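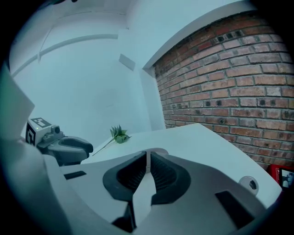

Corner table tidy-up at Ranholm, the back room, February. Clodagh Mulcahy wanted the desk sorted before the new lamp goes on, so we cleared it and started over. White top stays, it wipes down easy. Plan is greenery plus one plain thing and no more. More pics when Manee gets the shelf up, prob 7 or so.

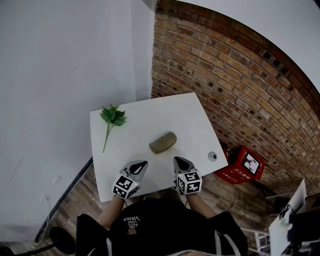 Fake sprig on the left, olive lump in the middle. Brick wall stays bare for now. Cable hole on the right, lamp cord goes thru there evntually.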